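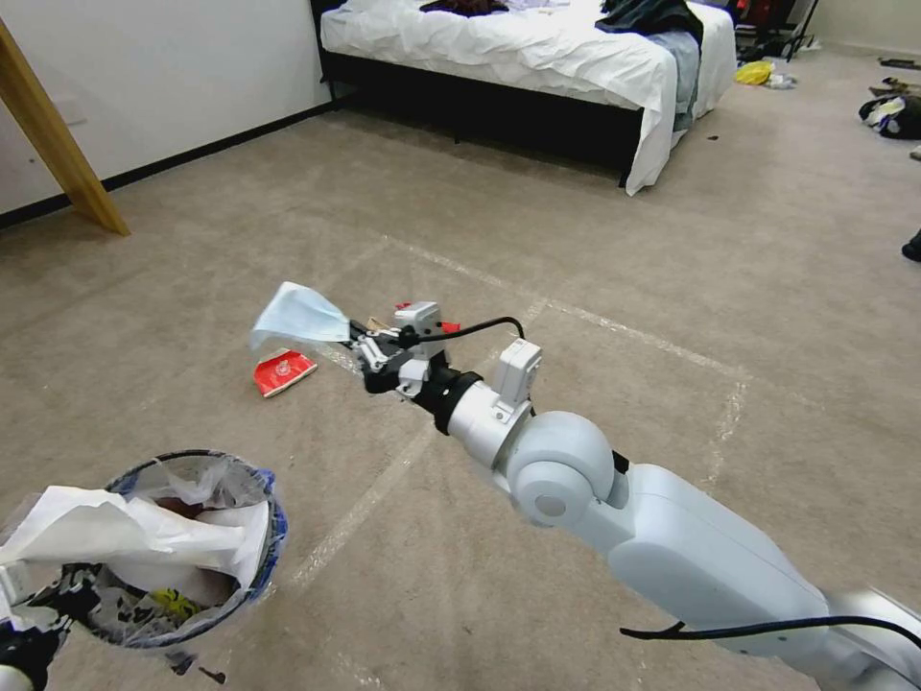
The bedroom floor, wastebasket already full.

2023-09-15

Spent most of the day on the back bedroom. I had told Kirsty it would be ready by the time she came with the van, and it was not, so I started straight after breakfast and left the dishes.

The wastebasket went first. It was full of tissues and they were coming over the rim on one side, with something dark brown under them that I did not look into. I like that basket, with the blue pattern on the rim and the black and white print lower down, so it stays. The clear liner does its job. I must buy more of them, and the ones from Durnus if they have them – the last lot split when I tied them.

Then the floor. A red and white packet on the carpet, and a light blue crumpled thing, plastic or tissue. Small stuff, but it makes a room look worse than it is. I picked for an hour before I got the vacuum out and it was worth it, the hose did not block once.

The tape lines on the carpet are still there. Kendra and I put them down in March to work out where the bed and the desk would go, and then we moved the desk anyway. White on beige, so they are faint and I had stopped seeing them. Kirsty thinks they should come up before the carpet is cleaned. Craig Galbraith wants 80 for the carpet, 300 if I have the whole upstairs done. I said just the one room for now and he wrote that down without arguing.

Lunch was toast and the end of the soup.

Afternoon, the closet. Two bags for the thrift store and one for Shona, mostly sweaters. Found the Flernby catalog with the page folded at the shelves, 200 for the tall one. Too much. I kept the catalog.

Kirsty came at four and took the bags and the old lamp. She stayed for coffee and told me Nele Aerts is moving again, the third place since she left Hirose. I should write to her. I have her birthday card still in the drawer, with a stamp on it.

Tried one strip of tape before supper. It came up all right if pulled slowly, but left a gray line of lint at the edge. Did not do the rest. My knees were sore and the light was going.

Tomorrow: liners, stamps, call Craig about the time, the rest of the tape.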